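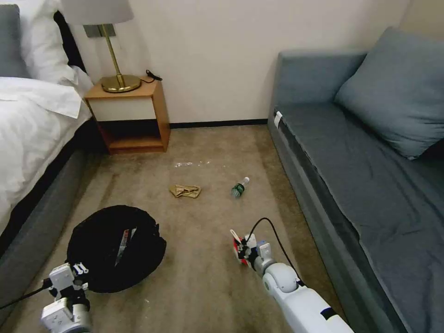 Back to tidying, then! A fair few of you wrote in after the June issue asking whether I'd ever get past tabletop jobs and onto the thing you'd pay money for, which is having a room picked up while you're doing something else. So this month's kit is the Pulix two-arm floor package from Kolora, and I've had it going in a bedroom with a sofa down one side, a bed down the other and a strip of carpet between them with rubbish on it.

I'll give you the short version first for the skimmers. I like it a lot more than I thought I would, I'd hire it before I'd buy it, and the software still has a couple of habits that made me go and put the kettle on.

## What comes in the crate

Pulix is sold as a kit, so you get two arms, a gripper for each, the mounting hardware, the controller, a head camera and a lot of cable. (Really a lot. I'd budget half a morning for cable routing and another half for doing it again properly.) You supply the base it all sits on, or you pay Kolora extra for theirs, and I had theirs on loan so that's what I can talk about.

The manual is good, in a slightly old-fashioned way. It has proper exploded drawings, an index, and a page at the back for writing your own notes on, which I filled. Assembly took me most of a Saturday with the radio on. The only real snag was the torque setting for the shoulder bolts, which is listed in one place on the drawing and in a different place in the table, and the two numbers don't agree. I rang and was told the table is right. If you've got the same print run, take a pen to the drawing.

Software goes on a laptop over an ordinary network cable. There's a wireless option too, but I had dropouts with the microwave going and went back to the cable by dinner.

## The bedroom job

Most demos you see are a clean bench with three coloured blocks on it, and I'm so tired of coloured blocks. I wanted carpet and soft things, the stuff real rooms have on the floor. So the job was: crumpled tan cloth, plastic water bottle lying on its side, a few other bits, and a black collapsible bin beside the bed to put the rubbish in.

Bottles are easy, I'll say that up front. A small one with a cap gives the fingers something definite to close on, and the planner is happy coming down on it from nearly any angle. I had the bottle go in on the first go in nearly every run I did, and the couple of misses were me nudging the bin with my foot.

Cloth is where you find out what you've bought. A flat cloth on carpet is a miserable thing to pick up because the fingers have to get under an edge, and carpet pile grabs at everything. A crumpled one is kinder – there's usually a ridge standing up somewhere and Pulix is rather clever about finding it. It'll come in over the top, have a think, rotate the wrist a bit and pinch. When it gets a decent bunch, lovely. When it gets a few threads, it lifts, loses it halfway to the bin and goes back for another try without being asked, and that retry is the thing I'd show a friend.

Crumbs and scraps of paper it can't do and doesn't claim to. There's a patch of little white bits in front of the nightstand and that's a vacuum's business. Kolora does list a suction head as an add-on, but it wasn't in my loan so I've got no opinion on it.

The gap between the bed base and the sofa gets narrower as you look toward the far wall, and I was nervous about that. The planner keeps a safety margin around anything it reckons is furniture, and in a tight room two margins can meet in the middle and leave you with nowhere to go. You can shrink the margin in settings, under Workspace, and I dropped it one notch at a time until it would reach past the end of the sofa cushion. One notch further and it brushed the bedding, so I came back up. Duvets that hang over the side are hard for it, by the way. It treats the bed as a tidy box and a rumpled sheet isn't part of the box. Tuck it in before you start and you'll have a calmer afternoon.

## Left and right aren't twins

A thing that took me a while to get used to is that the two arms are different machines. The right one is bigger, with chunky glossy white segments and nice rounded joints, and it does the long reaching over the carpet. The left is white with black joints, and in my setup it works near the bin. Kolora's pitch is that you don't want to pay for two long arms when one of them is going to spend its life beside a container, and I've come round to it. The savings are real money.

What I don't love is that the handover between them is fussy. You can ask the right arm to pass something across to the left, and there's a whole page in the app for tuning it, but it waits for both grippers to report steady before it'll let go, and on a long reach the big arm has a tiny tremble that keeps it from reporting steady. You stand there watching two robots be polite to each other. In the end I switched handover off and let the right arm drop things in the bin itself, with the left holding off to one side, and the whole room went quicker.

The cable on the right arm comes off the gripper in a loop and runs back along the top. It needs that slack for the wrist to turn, so don't be tempted to tape it down flat like I did on day one. I got a wrist fault and a rather stern red message. The left one has its own lead trailing off low down, and you'll want to keep that clear of where you're going to walk.

Grippers are the swappable kind. Plain two-finger ones are the standard fit, with small fingers that I'd call just right for bottles and packets and a bit mean for a bath towel. Wider fingers are on the price list. I'd get them if you've got kids, or teenagers who drop their clothes where they stand.

## Bins, and a small rant

Buy a bin with a wide mouth and a dark lining. I went through a few. Round and collapsible has been the best of the lot because it sits flat on carpet and the open top is a nice big target, and the app had no trouble learning it. You teach it by drawing around the rim on the laptop and giving it a name. Mine's called "bin", I wasn't feeling creative.

My rant is about the app forgetting. If you shift the bin more than a hand's width, it wants you to draw the rim again, even though it can plainly see the thing. I mentioned this to Matvii Kobzar, who looks after the loan kits, and he said a fix is in testing and that I wasn't the first to grumble. Good. I'll grumble again next month if it hasn't turned up.

It also has no idea when the bin is full, so packaging that stands up against the side, like a stiff box or a wrapper with a bit of spring in it, can end up poking over the rim and stopping the next thing from going in. Push it down by hand between rounds. It's a two-second job and you're probably going past anyway.

## Light and carpet

Even overhead light is what it likes. I tried it with only a bedside lamp on and it got muddled by shadows under the sofa edge, and by carpet stains too – it went for one with great confidence and pinched a bit of floor. With the ceiling light on it left the stains alone. There's a low-light mode which slows everything to a crawl, and I can't say I noticed it being any more accurate, so I'd skip it and flick the switch on the wall.

Beige carpet with a tan cloth on it is a rotten colour match for any camera. I picked the cloth partly for that reason, feeling mean, and it coped better than the Buveo unit I had earlier in the year, which simply drove over a beige sock and told me the room was tidy.

## What it costs you

Kolora will hire you the full kit for 14 days, with the base and the crate both ways included, and that's the offer I'd point most of you at. Two weeks is long enough to find out if your floors suit it. The deposit is $2,000 and you get it back if everything comes home in the crate with its foam. Keep the foam! I nearly put a piece of mine out with the recycling.

If you go on to buy, the hire fee comes off the price, and you get seven support calls in the first year. I used two in my first week (the torque business and the red message), so seven might sound stingy, but both times I got a person who knew the kit and stayed on the line until it was sorted.

There's also a service called Pisharody, run separately, where somebody comes out and does the set-up and the room teaching for you. I haven't used it. A reader in a unit with a very awkward layout has, and was pleased with the work but found the booking system a pain, with long gaps between slots. If you've used it as well, write in and tell me how it went, I'd like to run a few experiences side by side.

## Would I have it back?

Yes, and I've asked to. I want to try it on floorboards, where I reckon flat cloths will be even harder without any pile to push against, though I'd be happy to be wrong. I also want to see whether it can put a throw pillow back on the sofa, which the app lists under Soft Goods with a little "beta" tag beside it and no further comment.

Send me your own floor horrors in the meantime. Tell me the carpet colour and what's usually lying on it, and I'll try to set up the nastiest ones when the kit is back. Entries with glitter in them will be read but not reproduced in my house.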